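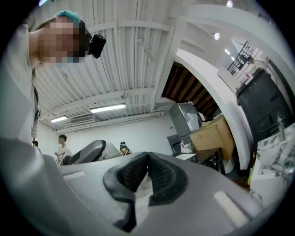

Ceiling decking and strip lights

Black marble worktop round the sink, dull patches and too much stuff on it

Bradley Nuttall
Plutside, posted in Home and Workplace, Cleaning

We have a sink set into a black marble counter with white veining. The sink is white, rectangular, fitted under the stone, and I have no trouble with that. The stone is the problem. It has dull patches that don't wipe off and they are worse at the back where things get left standing. Under the strip lights you see every one of them. In daylight they are much harder to find, so part of me wonders if I should leave it alone and change the tubes.

I took this over in August and I don't know if it was ever sealed. So far I have used washing-up liquid and a kitchen roll. I was told to use vinegar by someone at work but I haven't tried it yet.

The other half of the question is what to do with the things that live on the counter. At the back there is a pink spray bottle, a white cup with a toothbrush in it and a small white and blue container. Next to those is a big brown cardboard box with the flaps folded shut, and a little glass jar in front of it. 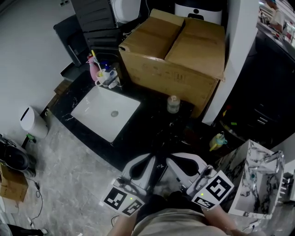 The box has to stay within reach of the sink if possible, but it doesn't have to be on the stone. I would like to be able to wipe the whole top down in one go without moving half of it first. No drilling into the walls if I can avoid it. Floor space is limited on the left, where the bin is, and shoes tend to end up there too.

So, two things. What shifts the dull patches, and how would you store the rest?

Wayne Clegg
Replied at 7.40 pm

Do not use vinegar. It is an acid and it will eat the polish off marble. The same goes for lemon juice, limescale remover and most bathroom sprays that say they remove limescale. Read the back of your spray bottle. If it is one of those, it could be what made the patches in the first place, with drips running down the bottle and sitting round the base.

You need to know which of two problems you have. Wipe the patch with a damp microfibre cloth, dry it straight away with a clean one and run a fingernail across it. If it feels slightly raised or chalky it is a deposit from hard water or soap. If it feels the same height as the rest, or a touch rougher, and still looks grey when you get your eye down level with it, it is etched. That means the surface itself has been damaged and no cleaner will bring it back.

For a deposit, use a pH-neutral stone cleaner and leave it on for as long as the label says. Wipe, rinse with plain water, dry. Do it again the next day if you need to. For the thicker bits a plastic scraper held nearly flat is all right. Don't use a metal one, and don't use a green scouring pad or any cream cleaner with grit in it.

For etching, you can buy a marble polishing powder. You work it in with a damp felt pad. Start somewhere that doesn't show, such as the part under the box. On black stone it is easy to end up with a shiny spot in the middle of an area that is less shiny, so feather it out. If it is most of the counter, get a stone restorer in.

To check for sealer, put a teaspoon of water on a clean dry bit and leave it for 20 minutes. If there is a dark mark when you wipe it off, it needs sealing. With black stone you have to look carefully for it. Clean first and let it dry overnight before you seal anything.

Cardboard I would move whatever else you do. It soaks up water from underneath and keeps the stone damp.

hollis2878
Replied at 9.15 pm

get a tray, put the bottles on it, lift it off when you wipe. Plastic tub with a lid for whatever is in the box. We got ours from the Merovon place on the ring road, sorry can't remember the price

also mine is black and it just shows everything, always has. I dry it after I use it and that's it

Bradley Nuttall
Replied at 10.05 pm

Thanks both. I checked the label on the pink bottle and it does say limescale, so that will be kept off the stone from now on. Fingernail test: the patches near the back are chalky, but there is one by the sink that feels completely smooth and still looks grey. I take it that one is etched.

Wayne, does the sealer need to go right up to the cut edge where the stone overhangs the sink?

Wayne Clegg
Replied at 10.20 pm

Yes, and just underneath it as far as you can get a cloth. Wipe off whatever hasn't soaked in before it dries or you will get a haze. Check the silicone between the sink and the stone while you are down there. If it has gone black or is coming away, replace that first and give it a full day before sealing.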